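Sacristy Notes: Altar Linens, Wax and Brass

Linens

Sort before washing. Purificators and corporals go in one pile, altar cloths in another. Purificators are rinsed by hand first in plain water, and the rinse water is poured into the piscina or onto the ground, according to local custom. Only after that do they go in with detergent.

Treat wine stains as soon as possible. Blot, do not rub. Hold the stained area taut over a bowl and pour cool water through it from the back of the cloth. If color remains, soak in oxygen bleach and cool water for 40 minutes, then rinse and check. Repeat if needed. Chlorine bleach weakens linen fibers and turns some of them yellow, so keep it out of the sacristy.

Do not put a stained cloth in the dryer. Heat sets tannin.

Lipstick is wax and pigment. Work a drop of clear dish soap into the spot from the edge inward, leave it for a few minutes, and rinse warm. Old marks may need two passes.

Iron linen damp, on the wrong side first, with no starch on purificators, which have to absorb. Corporals may be lightly starched. Fold a corporal in thirds both ways, with the face inside, so that any crumbs stay within the fold. Large altar cloths are better rolled on a tube than folded. A tube 4 inches across is wide enough to prevent creasing. Cover the tube with acid-free tissue.
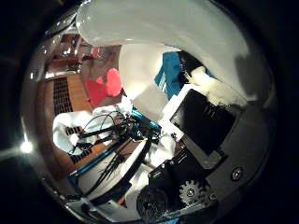

Page 12

Candle wax

Let the wax harden fully. A small cloth can go into the freezer in a plastic bag. Lift off what will come away with the back of a butter knife. Place the cloth between two sheets of plain white paper towel and press with a warm iron, no steam, changing the paper until it stops picking up wax. Any dye left from a colored Advent candle comes out with rubbing alcohol on a cotton pad. Test on the hem first.

For wax on carpet, use the same method with the iron on its lowest setting. Synthetic pile melts easily.

Wax in brass followers and sockets is removed with hot tap water and a wooden skewer. Do not scrape with steel. Pour the water off outdoors, as wax will close a drain.

Brass and silver

Check for lacquer before polishing. Lacquered brass has an even, slightly glassy shine and needs only a damp cloth. Polish will break the coating and leave patches.

Unlacquered brass: rub with the grain of the metal, rinse, dry at once. Wear cotton gloves when putting pieces back.

The inside of a chalice cup is often gilt. Wash it in warm water with mild soap and dry it with a soft cloth. No polish, no dip.

Oil candles

Fill to no more than three quarters. Trim wicks level with the holder. A flame that smokes is usually set too high. Replace fiber wicks every 8 months under normal weekly use.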